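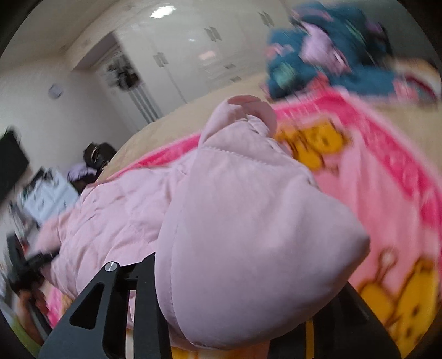
About Clillwood

Clillwood sorts, folds and packs away clothes and bedding in other people's houses. We started in a rented unit on Gurkgate, and we still work from there. Most of our jobs are bedrooms, and most of those are kids' bedrooms at the change of season, when the puffer jackets have to go somewhere and the drawers are already full.

We should say up front that we don't believe much of what gets said in our line of work. We don't think a tidy wardrobe will change your life. We have seen plenty of tidy wardrobes belonging to people who were as tired and cranky as the rest of us. A folded blanket is a folded blanket. It takes up less room and you can find it in July.

What we do

We come to your place, put everything on the bed, and go through it with you. Jackets first, as a rule, then blankets, then whatever is left. You decide what stays. We won't ask you how a jumper makes you feel. If it fits someone in the house and it isn't worn through, we would usually keep it, and we'll tell you so.

Quilted jackets get zipped up, sleeves folded across the back, then rolled from the hem. There are cleverer folds going around on the internet and we have tried a fair few of them. They look great until a seven-year-old pulls one out of the cupboard.

Cartoon blankets are a separate matter. Every family has at least one that a child has supposedly outgrown. We have learned to be suspicious of "supposedly", and we leave those on the end of the bed until the child gets home from school.

What we don't do

We don't sell tubs, labels or baskets. We were asked to carry the Plulia range a while back and said no, mainly on the grounds that most homes we visit own too many containers already. We don't use vacuum bags on padded jackets either. The makers say the filling comes back up. We have our doubts, having opened a lot of other people's bags.

We don't publish before and after photos. Anyone can get a bed looking good for five minutes.

Prices

A single bedroom is $130. That covers up to 2 hours, and most rooms don't need it all. Two kids sharing is still one room. If you book by the season and decide after the first visit that you could have done it yourself, fair enough, and you won't be charged for the second.

Where we work

Gurkgate and Krajewska, and the streets in between. We don't go further out. We looked at it, and the numbers only worked if we rushed, so we left it alone.

Bookings are by phone or through the form. Spring and autumn fill up first. Page last updated Mar 29, 2018.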